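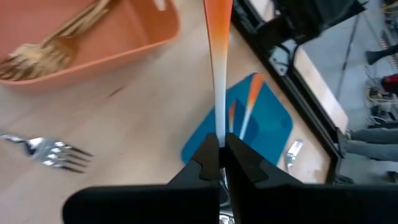

Rashti：里海南岸家常菜谱语料（波斯语—中文）

2019年5月25日　文／Chunhua Tang

Rashti 收录了90份家常菜谱，原文是波斯语，夹着不少吉兰语的菜名和动词，每份都配了中文译文和一层结构化标注。名字取自“拉什特的”，因为最早那批本子就是 Soudabeh Akbari 从拉什特的亲戚家一页页抄回来的。我学做菜比学波斯语早，翻第一本的时候连字母都认不全，光看页边上的油点就觉得这东西非做出来不可！

现在放出来的是第2版。第一版只有纯文本，能读，但没法查。这一版把食材、用量、火候、步骤都拆开了，可以按食材找菜，可以把两家人的同一道菜并排放着看（这是我自己最爱干的事），也可以只当一本菜谱用，做饭时开着就行。

里面有什么

吉兰一带的菜跟外面餐馆里常见的伊朗菜差得挺远。烤肉在这里露面不多，唱主角的是茄子、大蒜、蚕豆、酸石榴、核桃、鱼，还有一大把一大把的新鲜香草。吃辣的人来读会失望，吃酸的人会高兴得坐不住。收得比较全的有这些：

米尔扎·加塞米（میرزا قاسمی），烤茄子捣碎，跟大蒜、番茄炒在一起，最后打蛋进去。各家版本最多的一道，吵得也最厉害。

巴加拉·加托格（باقلا قاتق），去皮的豆子加莳萝和大蒜，出锅前卧鸡蛋，配白饭。

费森詹（فسنجان），核桃碎和石榴酱慢炖，吉兰的做法多数用鸭子或鸡，偏酸。

酸香草羹（ترش تره），各种香草切碎煮烂，加米、蒜、鸡蛋和酸汁，颜色深绿，看着不起眼，请一定做一次。

腌拌橄榄（زیتون پرورده），橄榄拌核桃、石榴酱、蒜和香草。

卡泰（کته），不沥水的焖饭。单独成篇的菜谱不多，可是几乎每道菜最后一句都是“配卡泰”。

另外还有咸鱼、腌蒜、米粉点心和几份说不清算什么的东西，比如一份只写给产妇吃的甜糊。都留着了。

文件

整个包解开后有4个文件，都是 UTF-8 编码，换行用 LF。

recipes.jsonl　主文件，一行一份菜谱，原文、译文、标注都在里面。
ingredients.tsv　食材对照表，波斯语写法、吉兰语写法、中文名、可替代品。
units.tsv　计量单位对照表，下面专门讲。
notes.txt　抄录时的旁注，按菜谱编号排列，没有标注。

不写程序的朋友直接用表格软件打开两个 tsv 就好。记得导入时选 UTF-8，制表符分隔，不然波斯语会变成一堆问号。主文件用文本编辑器也能读，只是一行很长，把自动换行打开会舒服些。

字段说明

id　菜谱编号，由本子的代号和页序组成。编号一经发布不再改，撤掉的菜谱也不会把编号让给别人。

title_fa　原标题，照抄，错字也照抄。

title_glk　吉兰语叫法，用波斯字母写。没有就留空，请不要把空值理解成“没有吉兰语名字”，只表示本子上没写。

title_zh　中文标题。通行的译名优先，没有通行译名的先音译，再在括号里说明是什么。

text_fa　正文原文。

text_zh　正文译文。

ingredients　食材列表，每一项含名称、数量、单位、备注。数量可以是空的，而且经常是空的。

steps　步骤列表，每一步含动作、对象、工具、火候、停止条件。

serves　几人份。原文写了才填，绝不推算。

season　季节。只填原文明说的，像“新蒜下来的时候”这样的话保留原句。

book　来自哪个本子。本子用代号，不写人家的姓名。

variant_of　跟哪一份是同一道菜。这个字段是编辑判断，下面会讲到有争议的地方。

我要特别夸一下“停止条件”。它是 Žofie Jireš 提议加的，一开始我嫌麻烦，标到后来简直上瘾！老菜谱几乎不写时间，写的是“炒到油浮上来”“炖到核桃的颜色变深”“煮到邻居来问”。把这些句子单独抽出来排成一列，读起来就是一本关于怎么看锅的教科书。举一份标好的：

id　K-017
title_zh　米尔扎·加塞米
动作　炒
对象　蒜末
工具　平底锅
火候　小火
停止条件　蒜香出来，颜色还没深

原文那句直译是“蒜要笑，不要哭”。译文里保留了直译，标注里写了上面的意思。蒜炒焦了会苦，看懂这一句，整道菜就成了一半。

关于用量

家常菜谱里的用量是最让人头疼也最好玩的部分。本子里有克、有杯、有勺，也有“一把”“一捏”“一里亚尔那么大的一块”，还有“够用就行”。我们的处理办法是：原文什么单位就标什么单位，不在主文件里换算。要换算的人去查 units.tsv，那里给出的是我们在自家厨房里量出来的参考值，附了量的时候用的是什么食材。一杯切碎的欧芹和一杯米当然不是一回事，所以表里按食材分开列。

几个常出现的单位：

استکان　小茶杯。各家的茶杯不一样大，同一本里前后一致就当同一个杯子用。

قاشق غذاخوری　汤匙。菜谱里写了“满满一勺”的，备注里标“冒尖”。

پیمانه　量杯，多半指量米的杯子，跟茶杯别弄混。

مشت　一把。抄本子的人手有大有小，随缘。

به میزان لازم　适量。数量字段留空，单位写“适量”。

石榴酱的酸甜差别特别大，用量给得再准也没用。我的经验是先放原文的一半，尝，再加。Nazanin Kazemi 看到这句在旁边批了一行：“放全部，再加糖。”两种办法都写在 notes.txt 里，听谁的都能吃到好吃的。

怎么抄、怎么译

抄录由 Soudabeh Akbari 和 Nazanin Kazemi 做。每一页由一个人抄、另一个人对，对不上的地方回去看原本，再看不清的标方括号。洇掉的字一律不猜，哪怕上下文明摆着是“盐”。

拼写没有统一。同一个吉兰语词，有人按读音写，有人按波斯语的习惯写，还有人在同一页上写出两种来。想检索的话请用 ingredients.tsv 里的规范形式，主文件的 ingredients 字段已经挂好了；text_fa 则完全保持原样，给想研究拼写的人留着。

译文是我译的，Nazanin Kazemi 校。原则很简单：照着能做出菜来。口语的地方译得口语，啰嗦的地方也跟着啰嗦。香草的译名花了最多力气。莳萝、欧芹、香菜这些好办，麻烦的是只在当地长的那几种，چوچاق（一种带刺的野香草）和 خالواش（野薄荷一类）在中文里没有人人认得的叫法，我们音译作“楚恰克”和“哈尔瓦什”，在对照表里写了味道和替代办法。楚恰克的味道真的替代不了，表里写的“薄荷加香菜”只能骗骗没吃过的人，可也已经很香了。

“豆子”那一栏也请留意。巴加拉·加托格里用的 پاچ باقلا 是当地的一种豆子，跟蚕豆同叫 باقلا，长得却更像菜豆。外地买不到时，有人用蚕豆，有人用白芸豆。本子上写什么我们就译什么，没写清楚的译作“豆子（当地品种）”，不替人家拿主意。

标注由 Harpreet Desjardins 和 Žofie Jireš 做，格式沿用 Edico。Edico 本来是给手艺类文本设计的一套轻量标注法，用来标木工和编织的说明书也很顺手，换到菜谱上只加了“火候”一项。要从标注生成购物单或者步骤卡片，可以用我们的小工具 Drirnari，它读 recipes.jsonl，吐出纯文本：

drirnari list --ingredient 茄子
drirnari show K-017
drirnari compare K-017 M-005

最后那条会把两份菜谱按步骤对齐，哪家先放番茄、哪家先放蛋，一目了然。我第一次跑出结果的时候在厨房里笑出了声，跟着就把两种都做了一遍。

适合拿来做什么

做饭。放在第一条，因为我们就是为这个开始的。

学波斯语。句子短，祈使句多，动词反复出现，切、剥、炒、捣、焖、尝，读完一本基本就会了。口语缩略形式也多，课本里不大教。

研究家庭文本。页边的批注、涂改、换了墨水的补充，凡是能用文字交代的都记在 notes.txt 里。

做小规模的抽取练习。这么少的份数训练不了什么大东西，拿来当测试集或者课堂作业倒是刚刚好，有歧义的地方多，学生吵得起来。

不适合做什么

别拿它代表“伊朗菜”，也别拿它代表整个吉兰。本子集中在拉什特和附近几家人手里，山里的菜少，海边的菜也偏少。别用它算营养成分，用量一半是“适量”，算出来的数字没有意义。也请不要照着腌制类菜谱的原文去做长期保存的食品。那几份写得很简略，盐和醋的比例经常缺着，咸鱼和蒜制品尤其要小心，请另找可靠的食品安全资料对着看。

过敏的朋友注意：核桃在这里到处都是，有时候食材表里没有，步骤里突然冒出来“撒上核桃”。标注时已经补进食材列表，备注写“见步骤”，但是我不敢保证一份都没漏。

已知问题

1. 代号 S 的那本缺页，有3份菜谱没有结尾。步骤列表的最后一项标了“原文缺”。其中一份鸭子费森詹写到“然后最要紧的是”就断了，急死人。

2. variant_of 字段主观得很。茄子、蒜、蛋都有，只是没有番茄，还算不算米尔扎·加塞米？Soudabeh Akbari 说不算，Harpreet Desjardins 说算。目前按不算处理，notes.txt 里记了双方的理由。

3. 火候字段里“文火”和“小火”混着用，原文其实是同一个词。下一版统一成“小火”。

4. 个别编辑器会把波斯语和数字的显示顺序弄反，文件本身没有问题。遇到这种情况换个支持双向文字的编辑器。

5. ingredients.tsv 里“酸橙汁”和“酸葡萄汁”早先有一处对调，已改。下载得早的朋友请重新取一份，酸味差得远。

隐私与许可

每个本子都征得了保管人的同意，人名、地址、电话和跟做菜无关的家事都去掉了。称呼留着，“姑妈的做法”“照外婆说的改”这样的话没有动，去掉就不像一家人的本子了。有位保管人后来希望撤回几页，我们当天就撤了，编号空在那里。

文本、译文、标注和对照表都可以自由使用、修改、转发，注明来自 Rashti 即可。印成小册子也行，请寄一本给我们！原本的照片不公开，也不外借。

想加菜谱

太欢迎了。手写的、打字的、电话里听来的都收，只有一个要求：得是真有人在家里做的。从书上和网站上抄来的请别寄。寄来的时候请写上大概哪里的做法、平时谁做、什么时候吃，写得乱没关系，我们来理。拼写不用改，吉兰语怎么说就怎么写，塔利什语和马赞德兰语的也想要，目前一份都没有。

改错请带上编号和原句。译文有更好的说法也请告诉我，尤其是香草和鱼的名字。鱼名我改过好几遍，还是不满意，白鱼（ماهی سفید）暂时就叫白鱼。

七月会发一次小更新，主要是统一火候用词，再补上一本以点心为主的本子。那本里有米粉薄饼包核桃糖馅的点心（رشته خشکار），步骤写得细极了，连面糊怎么从指缝里洒到热盘子上都写了。译稿已经过半，我每天晚上译一页，译完就饿。

更新记录

第2版　加入结构化标注；新增 units.tsv；拆出停止条件；修正译名若干；notes.txt 改为按编号排列。

第1版　原文与译文，纯文本。

引用时写“Rashti 里海南岸家常菜谱语料，第2版”就可以，编辑署名按 Akbari、Kazemi、Desjardins、Jireš、Tang 的顺序。

相关条目
Edico 标注法速查：手艺类文本怎么标
Drirnari 使用说明：从菜谱到购物单
Stunari 厨房词表：锅碗勺与各种叫法
一捏是多少：给 units.tsv 补数据的办法
香草译名讨论汇总
拉什特的蒜：腌几年才算好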